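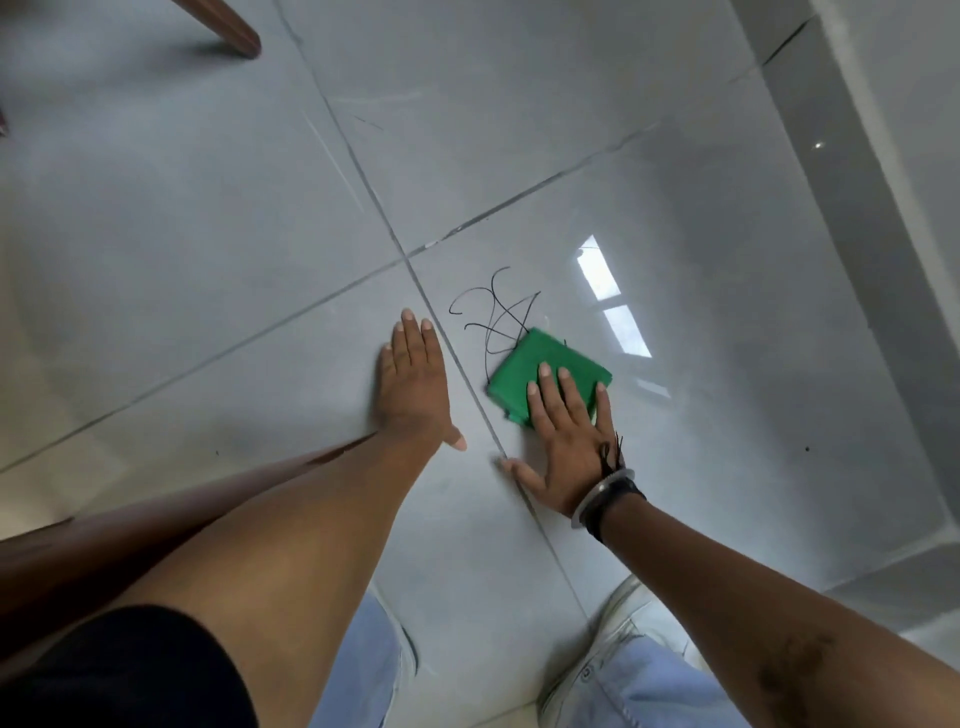
ok so moving out of the Hatosdale rental in July, end of lease thread, writing this on my phone so bear with

1/ agent wants $598 for a "professional clean" or we do it ourselves to their checklist. checklist has 112 items. one hundred and twelve. it's a two bedroom unit

2/ item 1 is "all light fittings free of insects". fair enough. item 40-something is "remove evidence of occupancy". mate

3/ rang Hutchins (the agency) to ask if the carpet steam was compulsory. on hold 25 min. Gus Sorensen in property managment says yes. lease says no – only if we had pets. we did not have pets. sent him the page

4/ bond is sitting with the state not the agency, so you can lodge the claim yourself the day you hand keys back. don't wait for them to do it. Rafferty Gallagher upstairs waited and it took him till after Christmas

5/ dig out your ingoing condition report. ours says "marks to wall, bed 2" and "chip to laundry sink" in my own handwriting, thank you past me

6/ skip bin quote was $300 for the smallest one. council does a free kerbside pickup twice a year, already used both. ended up doing three tip runs to Utwood in a borrowed ute

7/ oven. bicarb paste overnight, vinegar in the arvo, swear a bit. racks in the bath in a garbage bag

8/ mail redirect, power, internet, rego address. forgot the rego last time and copped a $272 fine for something that went to the old place in Stiltley. never agian

9/ Gus wrote back. no carpet steam

10/ inspection is 8.30 am. still have to do the blinds. if anyone local wants a bar fridge it's free, bring a trolley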